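4. Where the phone spends the night

4.1 Charging places

The first round of questions dealt with where people put their phones when they go to bed. We asked this before anything about apps or hours of use, so that the answers would not be colored by talk of good and bad habits. Of the 149 people who filled in the Dremuvell survey, almost all said they had one fixed place for charging. The place was most often within reach of the bed. A smaller group used the kitchen or the hall, and a few moved the charger from room to room depending on which outlet was free.

Outlets mattered more than we had expected. In older apartments the bedroom often had a single outlet behind the bed, and people ran an extension cord to the side where they slept. Couples had to agree on who got the near end of it. Several people told us that the phone slept where the cord reached, and that they had never thought of it as a choice.

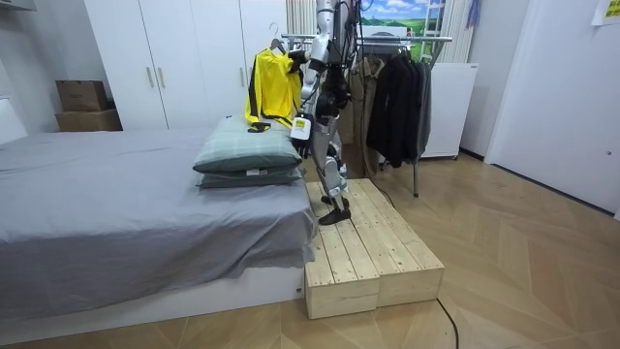 The alarm was the reason given most often for keeping the phone close. Few of the people we interviewed still owned a separate alarm clock, and those who did used it as a backup for early flights or exams. Parents of grown children gave a second reason, which was being reachable at night. They kept the ringer on but turned off the sound for everything else. Setting this up had taken some of them a long time, and two had asked a son or daughter to do it.

4.2 The last check and the first check

We then held interviews with 16 of the survey respondents. Annelies Smits did the interviews by video call, and Wilma Michiels coded the transcripts using the list in the appendix. Each person kept a paper diary for seven nights before the call. The diary had only two lines per night, one for the last thing done on the phone and one for the first thing done the next morning.

The last check was usually the weather, the calendar or a message thread. People described it as closing up the day. It was often short when they wrote about it, but in the interviews many said that it led on to something else, such as a video or a news page, and that this part did not make it into the diary. We treat the diary as a record of what people meant to do.

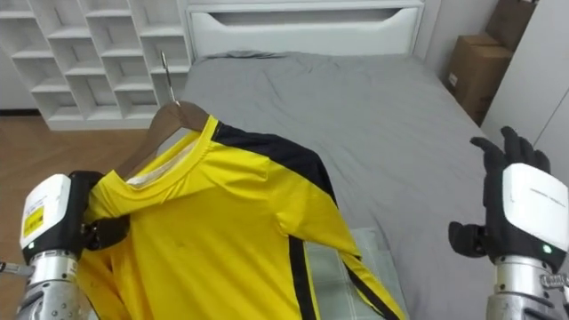

The first check was more alike from one person to the next. It began with the alarm, since turning it off put the phone in the hand and lit the screen. Whatever notice was at the top of the screen tended to be opened next. One respondent had moved all work mail to a tablet kept in the living room, and her morning line in the diary was the same every day: "alarm, time, up."

Slow connections changed the pattern a little. Three respondents lived in homes where the wireless signal was weak in the bedroom. They switched to mobile data in the evening or gave up on video and read saved pages. None of them had bought a signal booster for the bedroom, although one had bought one for the garage.
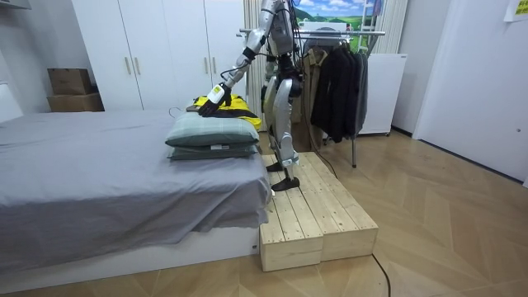

4.3 Shared bedrooms

People who shared a bedroom described rules that had never been spoken aloud. The most common was that the screen should be dimmed once one of the two had turned off the lamp. Headphones were used for sound, usually in one ear. Disagreement was mostly over light, and hardly ever over the time spent. In one home the partner who went to bed later read on the couch until she was tired, and brought the phone in only to charge it. 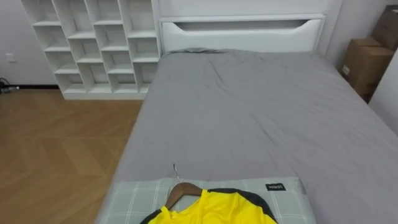 Figure 6. Bed with gray sheet and white upholstered headboard.

Respondents who slept alone reported fewer rules and a wider spread of bedtimes. We did not ask about sleep quality, and the survey can't be used to say anything about it. Differences between age groups are taken up in Section 5, along with the answers on tablets and smart speakers.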